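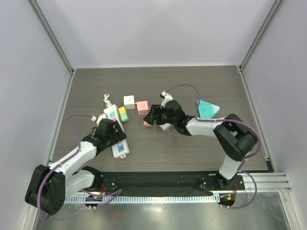

A slow January with two robot arms

January 20, 2026
Posted by the author of the Codlow bench notes

I promised an update on the arms back in September and then got thoroughly absorbed in using them, so please forgive the gap (and the length of what follows, I do go on). The job at the moment is gathering examples. I steer both arms by hand through a little task on the dark tabletop, the computer keeps a record of every movement, and later on the learning program gets the whole pile to chew over.

We're on the power strip task this month, and I've grown very fond of it! The left gripper goes down onto the white strip while the right one deals with a small pink block, and the odds and ends near the middle, the yellow and green block and the little cube sockets, get shuffled between goes. I was far too tidy at first. I put everything back in the same spot each time, and the first program I trained, which I call Dukier, became wonderfully good at that one arrangement and hopeless at any other. Move the strip a thumb's width and it pinched at thin air. So now I lay the strip down at whatever angle it lands.

My target is 1,050 examples before I train again. On a good evening I manage up to 70, though my wrists start grumbling well before that and the last few tend to be a bit wobbly. I used to throw the wobbly ones away. These days I keep any where I fumbled and then recovered, and only bin those where I gave up halfway, 18 of them so far.

The pale walls have been a lovely improvement, by the way. Before they went up, my jumper was in half the recordings, and I do own some very loud jumpers.

Next on the list is tidying the purple cables, and after that a fresh batch of 125 with the lamp moved to the other side. If anyone has a good way of keeping track of which examples belong to which lighting, do leave a comment, as my notebook is getting rather full.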